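Hi Daranee,

August update on the Plivetti kit, as promised on Wednesday. It's longer than the last one because we finally have something to say about it!

Quick reminder of where the money went: we took the two-handed Plivetti package from Rotine on a trial lease at $2788, which covers the pair of handheld grippers, the marker cubes, the head strap and the recording software. Yatziri did the paperwork and Atieno has been running sessions. I've mostly been the one asking annoying questions (and holding the grippers whenever Atieno lets me).

## How the kit is working out

Setup is a lot quicker than it was with the Gronine gloves. Chutima had the first pair calibrated in 20 minutes, and that included finding the right page in the manual, which is organized by somebody who hates the alphabet. After that it's pick up the grippers, check that both cubes are being tracked, and go.

We've been doing mostly table tasks, since that's what Paisan wants first. Checkered cloth, a plate, a bit of food, one gripper in each hand.
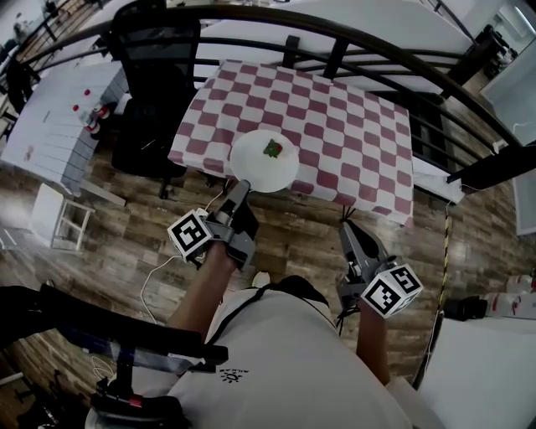
## What people like and don't like

- The weight is fine. Everyone expected to complain about it and only Yến did, near the end of a long afternoon.
- The cables are my least favorite part. They hang off the grippers and you're always a little bit aware of them. Rotine says a battery version is coming but wouldn't give me a month.
- The jaws are good on small soft things, which was the whole worry with Paisan. Squeeze feel is pretty natural after a few tries.
- The head strap needs padding. I've bought some foam out of petty cash, hope that's okay.
- The export tool crashes if you rename a session while it's saving. We just don't rename sessions anymore.

## Numbers so far

We have 63 usable sessions against the 60 we put in the plan, so we're a touch ahead. I was nervous about this one! The first week was thin, because Chutima and I kept changing the naming scheme and had to throw out a morning's work. From the second week on it settled down.
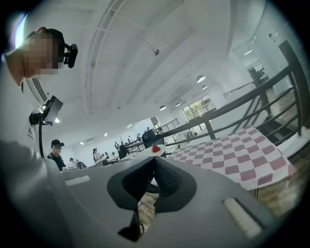 My bigger question for the rest of the lease is tracking when hands get close together. Rotine's support person was nice about it and told us to keep the cubes facing out, which helps, but it's an awkward way to hold your wrists. Atieno wants to try a run of tasks with the target right by the edge of the table, and the little red thing on the round white tray is a decent size for that, small enough that both grippers have to come in tight. If the tracking holds up there I'd be happy to recommend buying. If it doesn't, I'd rather extend the lease and wait for the new cubes.

## What I need from you

- A yes or no on extending the lease. Yatziri has the form ready.
- A second set of jaw pads. The black rubber ones are fine for now but I'd like spares in the drawer.
- Somebody to chase Paisan for their task list. I've emailed twice and Yến has called.

I'll send the session log separately once Atieno has cleaned up the notes column (it's mostly abbreviations only she understands).

Thanks, and call me if any of this is confusing!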